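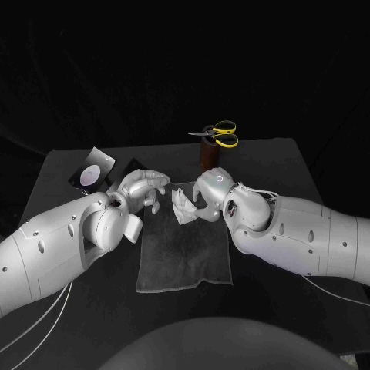 Hosholm Two-Arm Recording Station

Hosholm is our tabletop station for people who teach robots by showing them. You get two arms, two hands with jointed fingers, a head camera and the software that turns an afternoon of practice into a tidy set of examples. We use it every day ourselves, and we still argue over who gets the next turn!

What it records

Each take holds the head camera view, the joint positions of both arms and hands, and the commands the operator sent, all on one clock. Takes are saved one by one, so a fumbled grab can be tagged, kept or thrown out without touching its neighbors. Keep more of the fumbles than you think you need. Ours have been really useful for training recovery moves.

Good first tasks

Soft things are where two hands get interesting. A tissue on a towel is a favorite of ours: it crumples a new way on every take, and one hand can hold while the other pinches. Leave a few everyday items on the table as well (a cup with scissors in it works nicely) and shift them between takes, so the model doesn't learn one fixed layout. A dark table and backdrop make a pale tissue easy to pick out when you review the video.

Ilgın Karakaya put together the starter pack, which has 47 task cards with a setup sketch and a reset note on each. Start with the folding cards. They're hard, but they're the most fun.

Running a session

Plan on about 10 minutes to warm up and check the hands before the first take. Swap operators often. Hedvika Gajdoš and Anežka Hrubý do the same card in completely different ways, and you want both styles in your data.

In the box

2 arms with hands
Head camera and mount
Table clamps and cable set
Erance recording software
Task cards, set of 47

New in Erance

Updated 19 Oct 2020. You can now mark the start and end of a grasp while the take is running, with a foot pedal or a key. Export to Lashari format is built in. Left-handed pedal layout is planned for February.

Questions about setup or spare fingers go to Jozefína Polák at the Dorivthorpe workshop.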